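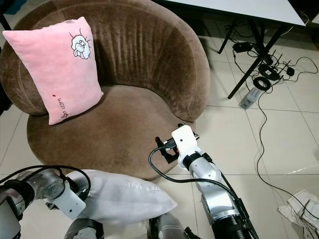 The tub chair question

Several of you wrote in after the February issue to ask whether velvet tub chairs are worth the money. I have been putting off an answer, mostly out of suspicion. Any piece of furniture that turns up in every shop window at the same moment makes me want to wait two years and see what the charity shops are full of.

The shops have plenty to say for themselves. Praltari calls its ribbed tub "an embrace". Flekico promises "a lifetime of evenings", and asks 700 pounds for it, cushions extra. Mustonen, a bit more restrained, just says "generous seat". I'll give them generous. The seats on these things are enormous, and the curved back follows you round whether you want it to or not. If you like to sit sideways with your legs over the arm, forget it, there is no arm as such.

My real quarrel is with the pile. A plain brown velvet looks splendid under shop lighting. Sit on it once and you have a mark. Brush the mark out with your hand and you have a different mark, paler or darker depending which way you went. The leaflet that came from Flekico describes this as "natural character" and recommends steaming. I tried steaming on an offcut and got a damp offcut. A soft clothes brush, all strokes the same way, did a good deal better, and it lasted until someone sat down.

The ribbing is another matter. Vertical channels on the backrest do look handsome, and brown hides more than the cream versions do. They also collect crumbs. Run the narrow nozzle of the hoover down each one and be prepared for biscuit.

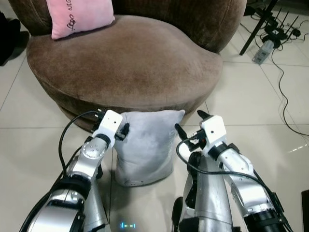 Then there are the cushions. A tub chair doesn't have corners, so a square or oblong pillow has nowhere to tuck itself. Lean it on the backrest and it tilts. Put two in and there is hardly room for a person, so one of them ends up on the floor, and on a tiled floor a pale one won't stay pale for long. Kimby sells a set of three for exactly this sort of chair and I would love to know where they think the third one goes.

My advice is one pillow, soft, in a colour you don't mind washing, with a cover that comes off. Check for a zip before you pay. Embroidery is fine if the stitching is tight on the back. I am less keen on printed words, which on the ones I've owned went faint after some 10 washes, and anyway I don't need my furniture to wish me good night. Readers with children will disagree with me, and a pink pillow with a sheep's face on it is probably beyond criticism in those households.

So, worth it? At full price I still doubt it. Second-hand, possibly, if you sit in it for a proper while first and have a look underneath at the base. Press the front edge of the seat hard with your palm and see how quickly it comes back. Take a tape measure too, as the one I nearly bought was wider than my door.

Replies to the usual address by 16th August, please, especially from anyone who has kept one of these chairs for longer than five years.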